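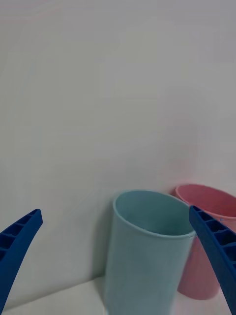
Lomusar Building, Second Floor Tenants
Minutes of the meeting held 26 January 2021

Present: Yabsira Negash (chair), Bezawit Tamiru (minutes), one person each from Clikville and Kozłowski
Absent: Atex (sent comments by email)

1. Minutes of the last meeting
Approved with one correction. The item on the refrigerator should say the shelves were assigned by company and the door is shared. Bezawit will fix the posted copy.

2. Cups
The paper cup order has run out. Total spent on paper cups since July was $639, which everyone agreed was more than expected. Yabsira asked whether we want to reorder or move to plastic cups that can be washed.

The tall cups in light blue and pink were discussed. Clikville likes the size. Kozłowski asked if they could all be one color so that people don't start treating one color as theirs. Bezawit would keep both colors, with blue for water and pink for everything else, because juice leaves a smell and people complain about it. Atex wrote that they have no preference on color but do not want anything with a handle.

Agreed: plastic cups, both colors. Blue is for water only. Yabsira will order 20 of each and split the bill four ways. Anyone who wants a mug can bring one and keep it at their own desk.

Washing was left over from last time. Each person washes their own cup. Cups found on the table at the end of the day go in the dishpan, and the company on duty that week does them in the morning.

3. The white table
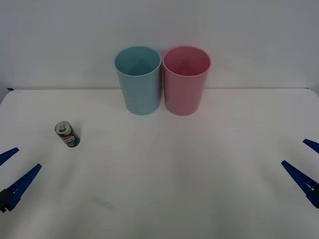
Cups are to stand upright toward the back, along the wall, and the front is to be left clear for people who are eating. Kozłowski said the front fills up with mail by lunchtime. Mail will go back to the rack by the elevator. Clikville will move whatever is left over each afternoon for the next two weeks and report on how much there is.

Soda cans were raised again. Cans may be on the table while somebody is sitting there drinking. After that they get emptied in the sink and put in the recycling bin. Last week one was tipped over with soda still in it and the floor was sticky until the cleaners came. Bezawit will ask for a second bin so that people don't have to walk to the copy room.

Atex asked by email if the table could be moved under the window. Discussed briefly. The other three are against it because of the radiator. No change.

4. Kitchen fund
Balance is nearly $400 before the cup order. Atex still owes for the fall quarter. Yabsira will send a reminder and copy their office manager. Contributions stay at $11 per person per quarter.

5. Other business
The dish soap is low. Kozłowski will buy the next bottle and turn in the receipt.
The microwave clock is still wrong. Clikville will look for the manual.
Yabsira asked that chairs go back under the table after lunch.

6. Next meeting
To be set by email after the cups arrive.

Minutes taken by Bezawit Tamiru. Please send corrections before the next meeting.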